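Jotilbridge Shared Workshop
Notes from the members' meeting, 28 Jul 2019

I said I'd do the minutes again as my hand was nearest the pen, so these are in my usual style and you'll have to put up with them. If I've got something you said wrong, write it on the copy pinned up by the kettle and I'll sort it before the next one.

We started a bit late because the side door was sticking again and half of us were stood outside pushing it. Apologies came in from the Zekdale lot, who had a fair on and couldn't get anyone over.

1. Last time's minutes

Agreed, with one change. I'd put that the bandsaw was "out of order" and it was only out of blades. New blades are in now and there are two spares in the drawer underneath. Please don't use them for green wood!

2. Things left over from May

The door. See above. It was planed in May and it's swollen up again, so the feeling was that planing it a second time will leave us with a gap you could post a cat through come winter. One of us is going to look at the hinges first, in case it has dropped.

The extractor hose is done, and it's much quieter (I'd got so used to the whistling that I kept thinking something had broken).

The Donico order has turned up, short by a box of sanding discs. They've been emailed. We have the coarse ones and the very fine ones and nothing in between, so if you're finishing something this month you may want to bring your own.

The first aid box has been restocked. Plasters were nearly all gone, which tells you something about the chisel evening.

3. Money

Shortish item, thankfully. We have 1,091 pounds in the ordinary account after the rent and the electric. The new bench fund is separate and stands at 600 pounds, and we're hoping to get it up to around 2,000 before we order anything. I asked whether we could just buy one bench now and the others later, and the answer was that delivery costs nearly the same for one as for three, so we'll wait. Fair enough, though I did sulk a bit.

The tea tin was 47 pence up on what it should have been. Whoever is overpaying for biscuits, thank you.

Subs stay as they are until the spring. There was some talk of a cheaper rate for people who only come in the evenings, and a fair bit of talk against it, mainly from people who only come in the daytime. We left it there and it'll come back as a proper item when there are some sums to look at.

4. Hand tools and where they live

This was the long one! I'll try to be fair to everybody.

The trouble, for anyone who wasn't there, is that pliers, cutters and scissors have been ending up all over the place: in coat pockets, in the sink, and once in the biscuit tin. We've all wasted time hunting for something that was under a rag the whole while. The old drawer doesn't help, as everything goes in on top of everything else and you come out with a bleeding knuckle and the wrong thing.

So the cream plastic rack with the hooks is staying, and it's now the official home for the small metal tools. I was against it when it first came in, I'll admit, as I thought plastic wouldn't take the weight. It's been fine so far and I've come round. You can see what you want and get it with one hand, and it has given us the drawer back for sandpaper.

The moans about it were these. People hang three or four things on the same hook, so they tangle and you lift one and get the lot. Things go back on whichever hook is closest. And some of us find it hard to get a long thin tool on and off without knocking its neighbours, particularly when you're reaching over the table.

What we agreed: pliers and anything heavy together at one end, lighter bits at the other, and wires and oddments off the rack altogether and into a tub (I'm bringing in an ice cream one). Anything you can't find a hook for goes on the table where people can see it, and please not back in the drawer. Anyone who's in and has five minutes to spare can do a bit of untangling.

Labels came up. Half the room wanted a painted outline behind every tool, like a proper garage. The other half said we'd never keep to it, and that the grey pegboard was supposed to be done that way too and look how far that got. No outlines for now. We'll try small tags on the hooks themselves and see if they stay on.
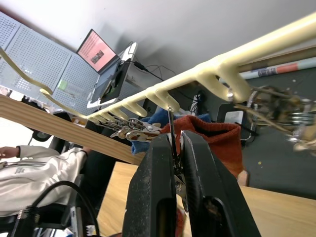

The tool rack over the wooden table, with the laptop and pegboard behind.

Somebody raised the laptop, seeing that it lives so close to the table. It's fine where it is for looking up plans, but please blow the dust off and don't put glue pots next to it. If you need more elbow room, ask before shifting it, as the black cables are a pain to sort out again.

We also had a few words about rolled-up posters and paper. If it's yours and you want it, take it home. If it's for the workshop, say so, and it can go on the wall where people might read it.

5. Sharpening evening

Ciobanu have offered us a discount on stones if we order as a group, so put your name on the sheet if you want one. I've put myself down for the medium. We'll run the evening ourselves like last year, kitchen knives and scissors welcome, but no mower blades this time please, they take up the whole bench and make everyone cross.

6. Visit to Zekdale

They've invited us over to see their lathe room and we'd all like to go. It needs somebody with a big car, or two people with small ones. Packed lunches, as their café has shut. I'll write to them and ask what they'd like us to bring.

7. Anything else

The radio. We're keeping it, with the volume down when anyone is on the phone.

Sweeping up. The broom with the red handle is for inside and the other one is for the yard. We had this out last year as well and I'm writing it down again.

Offcuts. The bin is full to the top, so help yourselves, it's good kindling if nothing else. Anything longer than your arm goes back on the wood shelf.

Things to do before next time

Hinges on the side door to be looked at.
Chase Donico for the missing discs.
Tags for the hooks, and the ice cream tub (me).
Sharpening stones sheet to go up by the kettle.
Letter to Zekdale (me again).

We finished when the milk ran out. Date of the next one to go up on the door once we know when the hall next door has its band practice, as I can't take notes through the trombones.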